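Stop buying grippers by payload

Every quote I get for a gripper puts payload first. The Trutus sheet does it, the Ganbridge sheet does it, and Fedoruk prints it in bold. A dinner fork weighs next to nothing. Any of the three could lift a drawer full of them, and that number has never helped me pick one.

What I want to know is how the fingertips behave on thin, shiny things lying flat. We ran 594 picks on the Trutus and 922 on the Ganbridge, all cutlery, and the payload figure predicted none of the results.

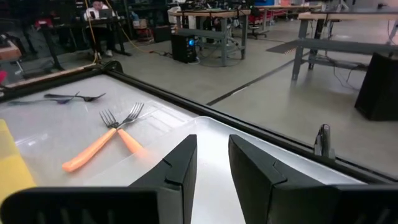

Tip shape did. Erick Laizer swapped the flat pads for notched tips on the same Ganbridge body, and missed picks went from 37 to 32 per hundred. That is a small gain, and I would still take it over another two kilos of rated lift. It cost us an afternoon.

The other thing missing from the sheets is how the wrist camera copes once the arm moves. Vendors send sample pictures shot with everything parked. Our policy has to run on whatever the camera gives it. 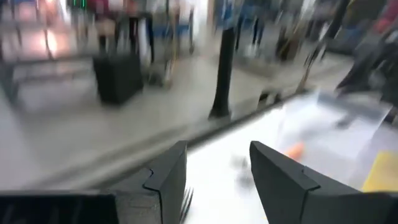
The Clurnetti controller can log a frame at every step, and I think every buyer should ask for that log before signing. Look at the frames from mid-move. The fingers stay fairly crisp in ours while the floor and the people past the table smear sideways, and something orange on the white top is just a streak. If a vendor has only tested on sharp frames, I don't trust the success rate.

So put payload on page two. Give me tip geometry, closing width at the tip, and a folder of bad frames. I would read that sheet all the way through.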